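Financing Your Degree: Handout 2
Scholarships, Grants and Work Awards
Prepared by the Office of Student Funding, Susmont College
Instructor: Signe Myklebust

1. Terms used in this session

A grant is money awarded on the basis of financial need. A scholarship is awarded on the basis of merit, field of study or another condition set by the donor. Neither has to be repaid as long as the student remains eligible. A work award is paid through the regular payroll as hours are completed, and it does not appear as a credit on the tuition bill.

Students often confuse an offer with a payment. An offer letter states the amount the college intends to provide. The payment is released only after enrollment has been confirmed and all required forms are on file.

2. Departmental awards

Most departments hold a small number of awards funded by alumni or local employers. The Herrera Award, for example, pays $870 per term for 2 terms and is open to students in any technical program. Applicants must be enrolled in at least 18 credits across the academic year and must submit a short statement of purpose.

The statement should name the courses the applicant plans to take and explain how the award would be used. Reviewers read up to 99 statements in a cycle — a clear first paragraph is a considerable help to them. Letters of recommendation are optional and may not exceed one page.

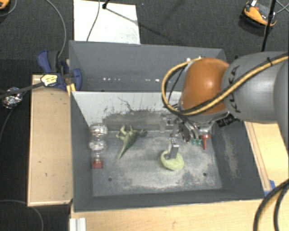

3. How outside awards affect your package

Any award from an outside source must be reported to the Office of Student Funding, including awards paid directly to the student. The office then reviews the full package against the cost of attendance. If the total is higher than that cost, loans are reduced first, then work awards. Grants are adjusted last.

Worked case: A student receives a Kodia Fund scholarship after the college has issued its offer. The student reports it in April. The office reduces the loan portion by the same amount and sends a revised letter. The student must accept the revised letter before the next payment is released.

4. Renewal and appeal

Renewal is not automatic. Students should check the conditions printed on the award letter, in particular the minimum grade average and the credit requirement. A student who loses an award may appeal in writing to Dilwyn Jenkins, Associate Director. Appeals should include documents that support the request, such as a medical note or a letter from an employer.

Reading for the next session: Handout 3, sections 1 and 2. Bring a copy of your current award letter.

Related items
Handout 1: Understanding the Cost of Attendance
Handout 3: Student Loans and Repayment
Wirari Travel Grant: Application Guidelines
Writing a Statement of Purpose (Ritva Hyvönen)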